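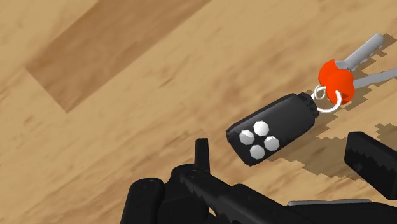
*Black key fob on a wooden surface.*

# forstead-lost-property

Transcribed lost property ledgers from the Forstead–Trenberg ferry, as CSV, with the spelling left mostly alone.

The ferry ran a lost property desk on the Forstead side for as long as it ran a ferry. Everything handed in was written down in a ledger by whoever was on shift, in whatever pen was nearest, in whatever mood they were in. The desk has closed. The four ledgers went into a box, the box went to Tanveer Tarar, and Tanveer typed them up over one winter, which got longer as it went along.

There are 719 entries. 246 of them were never claimed, including a tuba.

## What's in the repo

```
data/
 items.csv one row per ledger entry
 remarks.csv clerk remarks, keyed to item_id
 places.csv lookup for the "found at" codes
docs/
 handwriting.md notes on who wrote what, with guesses marked
 umbrellas.md see below
scripts/
 check.py catches duplicate ids and impossible months
CHANGELOG.md
LICENSE
```

All files are UTF-8 with commas as separators. Fields containing commas are quoted. Fields containing quotes are quoted and then quoted some more, as is traditional.

## Columns in items.csv

| column | type | notes |
|---|---|---|
| `item_id` | text | ledger letter plus line number, e.g. `B-017` |
| `ledger` | text | `A` to `D` |
| `month` | text | blank where the clerk didn't bother |
| `as_written` | text | the entry exactly as it stands in the ledger |
| `item` | text | tidied version, lower case, singular |
| `category` | text | one of 20, listed in the next section |
| `found_at` | text | code, see `places.csv` |
| `handed_in_by` | text | `crew`, `passenger`, `dog`, `unknown` |
| `claimed` | text | `yes`, `no`, `disputed` |
| `claimed_month` | text | only if `claimed` is `yes` |
| `uncertain` | 0/1 | 1 if any word in the entry was a guess |

No passenger names are included. The ledgers had a signature column and it was left out on purpose. Please don't ask for it. The one person who has asked wanted to know who took his hat, and he has been told that we sympathize.

The `dog` value in `handed_in_by` is real and appears more than once. It was the same dog.

## Categories

The ledgers didn't have categories. They had a clerk in ledger C who sorted things into "useful" and "other," and we thought we could do better. The 20 categories are:

`umbrella`, `glove-single`, `glove-pair`, `hat`, `scarf`, `coat`, `shoe`, `keys`, `glasses`, `bag`, `book`, `toy`, `phone`, `instrument`, `food`, `tool`, `jewelry`, `document`, `teeth`, `misc`

Some decisions that you may want to argue with:

- **Single gloves and pairs are separate.** People lose them differently. A pair is left on a seat. A single glove has gone off on its own.
- **Keys covers anything that opens something.** House keys, car keys, fobs, a hotel key card, a bike lock key, and one entry that reads "key (enormous)." If you want car fobs alone, filter `as_written` for "fob," "clicker," "zapper" and "beeper," which are the four words the clerks used. Ledger D also has "car thing." We've marked that one uncertain.
- **Food includes the wedding cake.** It was argued that a wedding cake is more than food. It went bad at the normal speed.
- **A bag with things in it is a bag.** The contents are in `remarks.csv` if the clerk looked, and they always looked.
- **Teeth is its own category.** We tried folding it into `misc` and found we couldn't look at `misc` the same way.

## Umbrellas

Umbrellas get their own document because the ledgers treat them differently. From ledger B onward the clerks stopped writing "umbrella" and drew a small hook. By ledger C a row of hooks meant several umbrellas handed in on the same shift. In ledger D there is a page that is nothing but hooks, with a tea stain across the lower half.

Each run of hooks is entered as one row, with the count in `remarks.csv`. This means the row count for `umbrella` is a good deal lower than the number of umbrellas. If your chart shows that people on this ferry were careful with their umbrellas, your chart is wrong.

## How it was transcribed

Tanveer typed `as_written` straight from the page, one ledger at a time, with a ruler held under the line. The tidied `item` column was filled in on a second pass. A third pass checked the first two against each other and produced a long list of places where "cap" had become "cup."

Where a word couldn't be read, it's `[?]`. Where it could be read but made no sense, it's left as it is and flagged. "One eel, knitted" was flagged for a month before the remark two pages later turned up: "Lady came for eel. Very pleased."

Spelling was kept in `as_written`. "Scarve," "brolly," "perse" and "spectickles" all belong to the same clerk and are one of the better ways of telling whose shift it was.

Months were copied over only when they were on the page. We didn't fill gaps by working out that an entry between February and April must be March. It probably was. The clerk in ledger A sometimes went back and used up blank lines, so a line's neighbors are no proof of anything.

## Remarks

`remarks.csv` is the file people write to us about. It holds anything the clerk added beyond the item and the place. A few, as written:

> Walking stick. How did he get off

> Box of lightbulbs all good. Tried them

> Glove, left. See glove, right, last month. Different glove

> Tuba. No case. No tubist

> Book with last page torn out. Somebody should be ashamed

> Sandwich (held overnight per policy)

> Policy changed re sandwiches

The policy itself hasn't survived.

## Known problems

1. Ledger A starts in the middle. The first line is numbered, but the number is a long way past one. We renumbered from the first surviving line and kept the old numbers in the remarks.
2. `found_at` code `OR` means the Orakzai tea kiosk at the Trenberg landing. In ledger D, `OR` also seems to mean "or," as in "upper deck OR lower." Both readings are in `places.csv`. Good luck.
3. `claimed` is only as honest as the people at the counter. Three `disputed` rows concern the same green coat.
4. Tarnov shows up as a destination in a handful of remarks. The ferry never went to Tarnov. Either a connecting bus did, or a clerk was having some fun.
5. Blank `claimed` cells were set to `no`. Some of those things may well have gone home with their owners while the clerk was at lunch. The 246 should be read with that in mind.
6. Nothing was recorded about value. A clerk in ledger B did try stars for a few pages, then gave a harmonica the full five and seems to have been spoken to.

## What it's good for

People have used it for teaching spreadsheets, for testing how well a script copes with messy text, and for a short story that was mostly about the tuba. It makes a decent small set for practicing categories, as long as you're all right with the categories having been picked at a kitchen table.

It's too small and too odd to tell you what people lose in general. It will tell you what was left on one boat by the sort of person who took that boat and was then found by someone willing to walk it to a desk. Cash, for example, is almost absent. Draw your own conclusions about cash.

## Running the check

```
python scripts/check.py data/items.csv
```

It prints `ok` or a list of complaints. It needs nothing beyond a plain Python install. There's a `--strict` flag which also complains about the hooks, and we don't use it.

## Corrections

Open an issue with the `item_id` and what you think is wrong. Scans of single pages can be sent on request if you want to squint at one yourself. The tea-stained page is the most requested.

If you believe one of these items is yours, we're sorry. The unclaimed things went to a charity sale when the desk closed, and we only have the paper. The tuba went to a school in Trenberg, who have asked whether there was ever a mouthpiece.

## License and credit

The data is free to use for anything, with credit to the repo. The scripts are MIT. If you need a line to paste:

> Tarar, T. *forstead-lost-property*: ledgers A–D, transcribed.

The `docs/handwriting.md` file is still missing its section on ledger C. It's on the list, under the hooks.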